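The building that talks to itself (and what I did to its passwords)

Posted in February by Jahangir Marikar
5 comments

So I finally got to do the thing I've been banging on about since winter, which is put the old boiler house at Flistimcombe onto its own network. If you've never seen it, it's a lovely brick pile built in 1905, converted to studios and small offices, and every bit of it (the heating, the vents, the blinds on the north side, the lift alarm) hangs off a grey cabinet behind the mail room. I love that cabinet. I have spent more evenings with that cabinet than I'd care to tell my family.

The trouble was that the cabinet sat on the same flat network as everybody's laptops, the printers and the guest wifi. Anyone in the foyer with a free scanning tool and a bit of curiosity could have found the air handler and told it to run flat out. Jamila Gamage, who looks after the tenants' side of things, let me show her from the couch downstairs one afternoon. I read the supply temperature off my phone, and she went a bit quiet and then asked how soon I could start!

First job was the inventory, and I can't recommend this enough. The drawings listed 50 controllers. I walked the whole place with a torch and a label maker and got to know every ceiling hatch personally. Most of it matched, but there was an old Narkau gateway above the kitchenette still cheerfully answering on its factory password, and a modem on the roof plant that was dialling out to a service company that lost the contract years ago. I unplugged the modem and waited for somebody to ring. Still waiting.

Then came the segmenting. Controllers on one VLAN, the operator workstation on another, and a small firewall in between that only lets through what the workstation needs. Remote access goes through a VPN with a second factor, and each contractor gets their own login. No more "engineer / engineer" on a sticky note inside the door (yes, it was really there, and yes, in very neat handwriting).

I did the cutover at 5 in the morning so the heating could fall over in peace if it wanted to. It mostly behaved! One floor lost its trend logs because I'd forgotten the time server lived on the old subnet, and the blinds all went up at once at sunrise, which was glorious to watch from the car park.

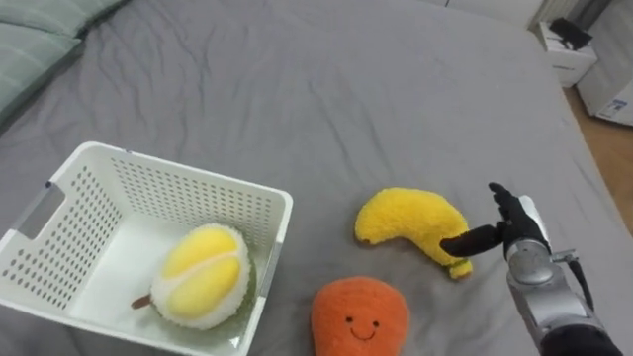
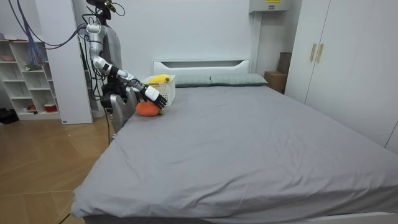 The orange one with the green stem.

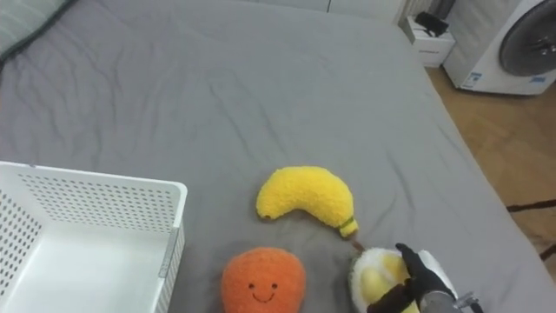
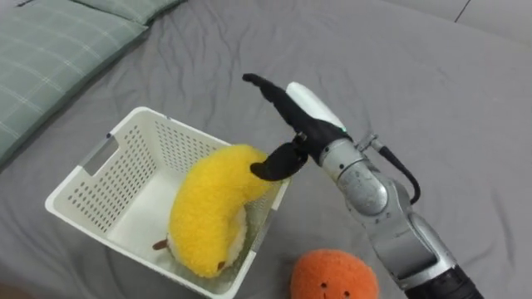
The time server took me most of the next day, mind you. Half the controllers will take a name and the other half want a bare address typed in on a tiny keypad, so I was up and down the ladder until my calves complained. Sewwandi Pathirana came up with a thermos and read the addresses out to me, and we got into such a good rhythm that we did the third floor before lunch.

Still on my list: backups of the controller programs kept somewhere off the workstation, and a proper look at the lift alarm, which has its own line and its own opinions. Firmware too, although I want to try the update on the spare unit on my bench first. If anyone has moved an older Kinoshita panel to encrypted comms, please leave me a comment and tell me how you handled the certificates. I've read the manual twice and I'm still not sure what it does when one expires.

Shares: 50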